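Workshop notebook, bench two
Feb 7, 2020

Cold morning, heater slow to get going, so I spent the first hour on paper and moved to the glue only when my fingers would bend. I am writing this up at length because Funmilayo said my December entries were no use to her at all when she tried to repeat the deep tray, and she was right, I went back and looked and there are two lines and a coffee ring. So, everything this time, including the dull parts.

What we are after, for whoever picks this up cold: a low tray out of craft sticks that a small child can drop the rings from a stacking toy into, and get them out of again without the walls catching a sleeve or a knuckle. Plandemel want the tray to go along with the stacker in the spring play box, and they want it to look like something a grown-up could make at home on a rainy afternoon. That second wish is the one that keeps tripping us. Shadi's first version was lovely and took him most of a day, with mitered ends and I don't know what else. You could not hand it to a tired parent with a bag of sticks and expect it back.

Sticks. We opened the second carton from Grulness, 600 to the carton according to the label, and I sorted through a good heap of them before cutting anything. They are better than the last lot, I think, a more even tan and less fuzz on the edges, but there is still the odd banana in there. I threw out 34 for warp or for a split at the rounded end. Please don't put the rejects back in the carton! They are in the jam jar by the window and Chinyere has plans for them (plant labels, she says, and I am not going to argue because my seedlings could use some too).

Bottom first. I laid the floor out flat on baking paper, ran a bead of the Asamwood white glue along the joins, and set the big dictionary on top. Garba thinks the dictionary is too heavy and squeezes the glue up through to the good side. He may have a point, I had to scrape two ridges away this morning with the back of a butter knife. On the other hand the floor came out flatter than any we have had so far, and the rings do like a flat floor. I'd keep the dictionary and use less glue. A thin line, really thin, thinner than feels right.

Walls next, and I did these the way Helmut suggested over lunch on his last visit, which is to stand the short posts up first and let them set before adding a single horizontal stick. I had been building the walls flat like little ladders and then trying to tip all of them up at once, which takes more hands than I was issued. With the posts already standing, you lay the long sticks against them one at a time and go and put the kettle on between rows. Slower on the clock but so much calmer. The gaps between the slats wander a bit where I got impatient. I used a scrap of card as a spacer for the far side and forgot it completely for the near one.

I kept the walls low. We had a long back-and-forth about this, Funmilayo wanting them higher so things stay put and me wanting them low so a child can see in from a chair, and I am glad to say the low ones won, at least for now. A higher wall also makes the whole thing bend when you lift it by one side, as we know from the deep tray, may it rest in peace.

Weighed it on the kitchen scale once the clamps were off: 164 grams, glue and all. Lighter than I expected. It will slide if someone gives it a shove, so we might think about felt dots underneath, or a strip of that rubbery drawer liner Bassey sent us as a sample. The liner is in the drawer under the vise, behind the sandpaper. I'd try it before the felt, felt picks up every crumb in the building.

After lunch I put the tray out on the round white table with the stacker and had a play, and I'll admit I stayed at it longer than the job required. The blue ring is the one I like best for testing, being good and fat with plenty to grab. I left the peg standing on its black and white base toward the back so I could go between the two, ring off the peg and into the tray, ring out of the tray and onto the peg, first with my right hand and then with the left, and then with a thick mitten on, my poor stand-in for being two years old.

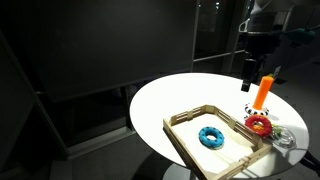

Stick tray on the round table, blue ring inside, red one by the corner, peg and base behind.

Things I noticed while playing. The fat rings want more room than I allowed. A child will go in with the whole hand, palm down, and the hand needs to open out on both sides of the ring before it can close. With one ring in the middle that is fine. With two it gets tight, and I barked my knuckles on the top slat more than once. The corners are the other worry. They are square and a little sharp where the stick ends poke past one another, and I have only knocked the worst of it off with the fine paper. Chinyere suggests trimming the ends with nail clippers before gluing, and sanding as you go instead of at the end. I tried it on three spare sticks and it leaves a very tidy end, a bit crushed on one side if the clippers are dull.

Color: leave it bare. I had the paints out and put them away again. The toys are plenty bright against the plain sticks and a child can find them at a glance. If Plandemel want color they could have one painted stick along the top of each wall, and I'd do that before assembly and not after, having once tried to paint between slats.

For the next tray: make the floor a stick's width larger each way. Clip and sand the ends first. Spacer card on ALL the walls, and I have taped a fresh one to the lid of the glue so there is no excuse. Leave the posts to set overnight, 7 hours was not quite enough in this cold and one of them leaned when I put the first slat on.

Garba has asked to build the next one from my notes without my hovering, which seems the fairest test of the notes. I have set out sticks for him on the tin tray. We are low on baking paper, and the good clamps are with Shadi.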